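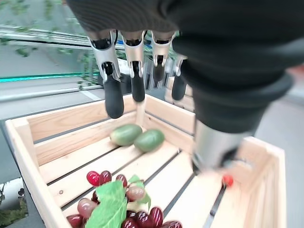

How good is a robot hand? It's a fair question, and you should ask it every time someone tells you a robot can "pick fruit just like a person."

There are lots of ways to build a robot's hand. The simplest kind is a gripper with two flat fingers that pinch, like tongs. A company called Zinel makes one. Another kind, from Provness, has five fingers and a thumb that swings around to meet the others, much like yours.

The five-fingered hand looks smarter. But looks don't prove anything! More fingers mean more joints and more parts that can go wrong.

## How do you find out?

You run a fair test. Both grippers get the same fruit, the same crate and the same number of tries. Oi-ling Chiu, a tester at Gridance, gave each one 200 tries. The tongs got the fruit out 185 times. The hand was slower, and it dropped more grapes.
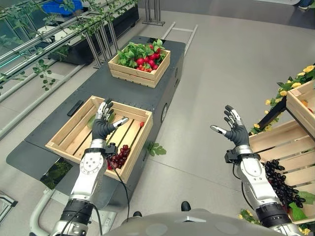

Fruit is a tricky thing to test with. A strawberry bruises if you squeeze too hard, and a bunch of grapes has no good place to grab. Look at the crate on the cart nearest the robot: there's one small strawberry by the wall and a bunch of grapes at the front. Could a big metal thumb fit between that berry and the wood? Try it at home with a mitten on.

So does the pinching gripper win? Not so fast. The test had only 3 kinds of fruit – what about a peach, or a jar with a lid? Next time you watch a robot video, ask how many tries it took, and what happened on the others.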